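Up at six, July already and the kitchen too warm for coffee, so I had water instead and told myself it counted as a health decision. I've been on this water thing for a while now. Mom's doctor told her to drink more, she told me to drink more, and I am the kind of person who can't just drink more without keeping a notebook on it, so there's a notebook. Yesterday's total was 1,944 milliliters, which I'm pretty pleased with! (The day before I forgot to write anything down after lunch and I refuse to guess.)

Aldana Zúñiga came by mid-morning to return my big salad bowl and stayed two hours, which is normal for her. She's off fizzy drinks completely and wanted to talk about it. Her current favorite is Mitik, which I find a bit salty, and she says that's the point of it. I like plain water that tastes like nothing. We went back and forth on that until she got hungry and ate the last of the peaches.

Then I got onto bottles, and poor Aldana had to listen. I have opinions about bottles now! The tall straight kind fits in the side pocket of my bag, and the fat squat kind doesn't. A red cap is easy to find when it rolls under something. And I do like a label with a bit of scenery on it, a lake and some hills – it makes me feel like I'm on vacation while I'm answering emails.

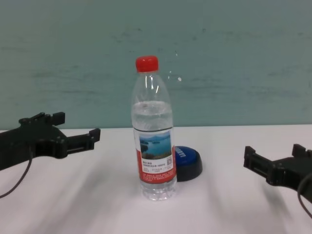 Last changed in July, 9:40 pm

Back again after supper. I wanted to add the part about the walk before I forget it.

We went down to Maglaya for groceries, the long way, past the school and the closed-up shoe place. I took one bottle and Aldana took none, so you can guess how that went. By the time we got to the hill we were passing mine back and forth like a couple of kids at summer camp. I bought another at the register and drank a third of it standing in the doorway where the cold air comes out. The woman behind me had a cart full of charcoal and wanted to get by, and I said sorry with my mouth full of water. Not my best moment.

Home by two. Put the rice away, put the beans away, found we already had beans. Maximiliano Cáceres called about the trip to Darkthorpe, and he's decided we should each bring our own water for the drive this time and quit stopping every half hour. Fine by me. I said I'd bring a whole pack and he said where are you going to put it, and I said on your lap. He's still mad about the cooler from last year, the one that leaked on his good shoes.

I cleared out the cabinet by the stove while I had him on the phone. Found the measuring cup I'd been missing, the one with the 100 and 200 lines still readable, so I can stop doing sums off the side of a jam jar. I filled my blue mug to where I always fill it and poured it into the cup and then the kitchen scale to be sure – 238 grams. All this time I'd been writing it down as 200! So I've been doing better than I thought, and I went back and fixed the last few pages in pencil.

Labels again, sorry. The one with the blue water and the rocky green shore has rows of Chinese on it that I can't read at all, and I'd love to know if any of it says where the lake is. Aldana thinks I should ask her neighbor. I might. 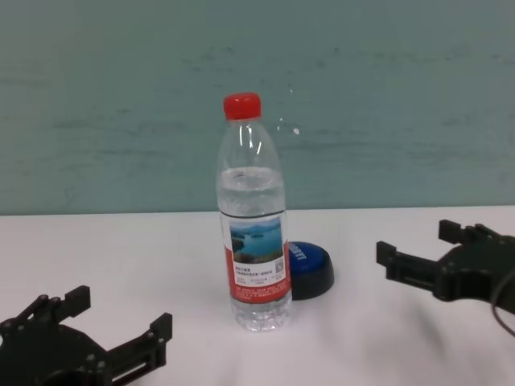 Does water left overnight in an opened bottle have to be thrown out?

If the cap was on and it stayed somewhere cool, I drink it the next morning, but one that's been sitting in a hot car with my mouth germs in it goes on the tomatoes.

Tomorrow I have to call Aller about the faucet, which has started dripping on the left side only. And buy peaches.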